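Llevo desde junio siguiendo el juicio de la depuradora de Bragança y sigo sin aburrirme, que ya es decir. La empresa Fivel ganó el contrato, Jimness presentó recurso y ahora el juzgado quiere saber quién cambió los pliegos dos días antes de adjudicar.

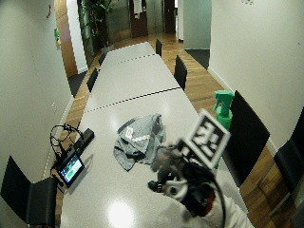
Una lectora me escribe que exagero, que en su pueblo pasó lo mismo con el alumbrado y que el asunto se archivó sin que declarase un solo concejal. Puede ser, pero aquí ya han declarado dos - y se contradicen.

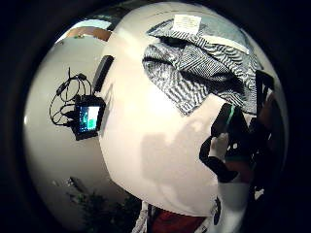 Tela en zigzag blanco y negro, con una etiqueta encima.

El primero jura que firmó sin leer. ¡Diez páginas, tampoco era el Quijote! El segundo asegura que las leyó todas y que no vio nada raro. 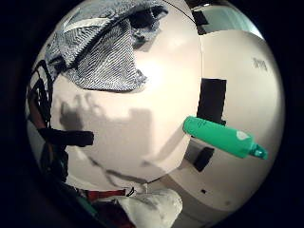 La fiscalía pide ahora los correos de Akham, la consultora que redactó el informe técnico. He pasado tantas tardes con el sumario que ya sueño con él, y las versiones se me pliegan unas sobre otras como esa tela azul y blanca, con lo más oscuro justo donde se junta todo. Los correos deberían aclarar quién pidió el cambio (o eso espero yo, que soy muy optimista).

Mientras tanto, el Ayuntamiento calla, la obra sigue parada

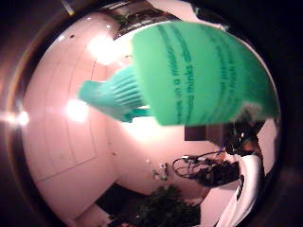
y los vecinos pagan igual la tasa del agua, que es lo que de verdad les enfada cuando te paras a charlar con ellos en la plaza. La próxima vista será después del verano, y allí estaré, con mi libreta.

Contacto | © 2023 Todos los derechos reservados | Volver arriba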